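# Does a full moon really keep you awake?

Lots of grown-ups will tell you that it does. They say it as if it were a fact, like water being wet. My uncle says it. The woman at the bakery in Tullwood says it. A boy in my old class at Edside School said his dog couldn't sleep either, and the dog was asleep on his feet when he said it.

So should we believe them? Let's be fussy about it.

## What the moon does

The moon doesn't make any light of its own. It's a big ball of gray rock, and the light you see is sunlight that bounced off it. When the whole side facing us is lit up, we call that a full moon.

It looks very bright, but it only looks that way because the sky around it is so dark. A lamp in your bedroom is much, much brighter. If you have curtains, most of the moonlight never gets in at all.

People sometimes say, "The moon pulls on the sea and makes the tides, and you are mostly water, so it must pull on you too!" This sounds clever. Be careful with things that sound clever. The moon makes tides because the ocean is enormous, and one side of the Earth is a lot closer to the moon than the other. You are small. Your head and your toes are almost exactly the same distance from the moon, even if you are tall for your age. A bathtub doesn't have tides that you could notice, and neither do you.

## So why do people believe it?

Think about a bad night. You wake up, you go to the window, and there's a huge round moon. You remember that. You tell everyone at breakfast.

Now think about a bad night with no moon. You wake up, you look out, it's dark, you go back to bed. By lunchtime you've forgotten it.

And what about all the full moons you slept right through? You can't remember those, because you were asleep!

This is a trick our brains play all the time. We hang on to the times that fit the story and drop the ones that don't.

## Haven't scientists checked?

Yes, a few times. Some studies found that people slept a little less near a full moon. Others looked and found nothing much. When studies disagree like that, the fair thing to say is "we're not sure, and if it's real it's probably small." I know that's a less exciting answer. Anyone who gives you a more exciting one should be asked how they know.

## Try it yourself

Sandamali Mondal, who is nine and lives in Klinhom, kept a sleep diary for nearly four weeks. Each morning she wrote one word: good, okay or bad. She didn't look up the moon until she had finished, and that part matters. If you know the answer you're hoping for, you might start writing "bad" when you only mean "okay."

She had two bad nights. Neither was close to the full moon. One was the night before a spelling test, and the other came after a very large supper.

Does that prove the moon does nothing? No. It's one girl and one month. You'd need a lot more people before you could say anything for certain.

If you want to do your own diary, put it somewhere you'll see it when you get up, and fill it in before anyone asks how you slept.

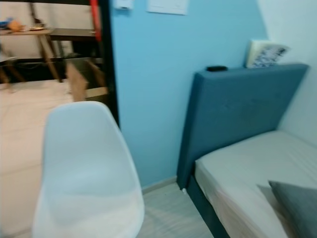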